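Prurholm Ledger > Opinion > Local Voices

The water cutoffs in Salazar should stop until the meters are checked

By Pacita Belmonte

In August the town of Prurholm shut off water to 90 households in the Salazar neighborhood. The reason given was unpaid bills. Many of the people who lost service say the bills were wrong, and they have been saying so since the new meters went in.

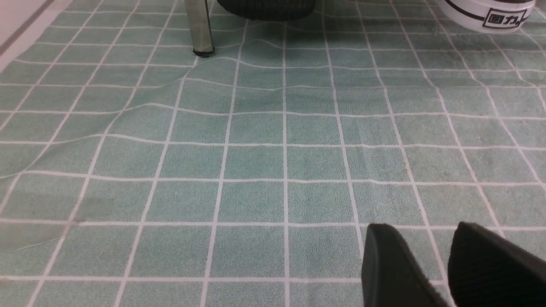
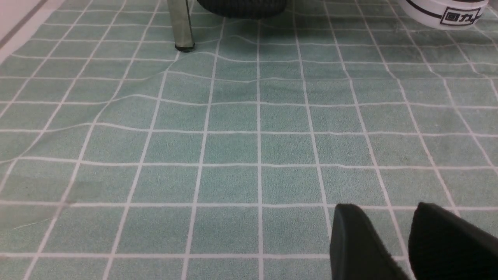 I have read a stack of these bills. One family of four on Jisow Street went from paying 400 a month to 4000. They did not fill a pool. They have the same toilet and the same kitchen tap they had last year. When they went to the billing office, they were told to pay first and dispute later.

That is a bad rule. People who can't pay the full amount can't get a hearing, and people who can't get a hearing lose their water.

Grevier, the contractor that reads the meters, says its readings are accurate. Maybe most of them are. But the company has not let anyone outside test even one, and the town has not asked it to.

Yusri Simanjuntak lives at the top of the hill and has been without service for 2 weeks. He carries water up from his sister's place before work, at 5 a.m. He told me he would pay a fair bill tomorrow. I believe him — he showed me years of receipts.

Some residents blocked the lower road with tires last month. I don't support that. An ambulance uses that road. Still, they had sent letters all spring and got a form reply, if they got any.

The town should turn the water back on, have the meters tested by a different firm, and let people pay their old average until the results are in. It would cost some money. So does sending out crews to close valves and then sending them back to open them.

The council meets again before the end of the month. Water is on the agenda — item nine, after parking.

Filed under: Opinion, Town Services, Salazar

Contact the editors | © Prurholm Ledger | Back to top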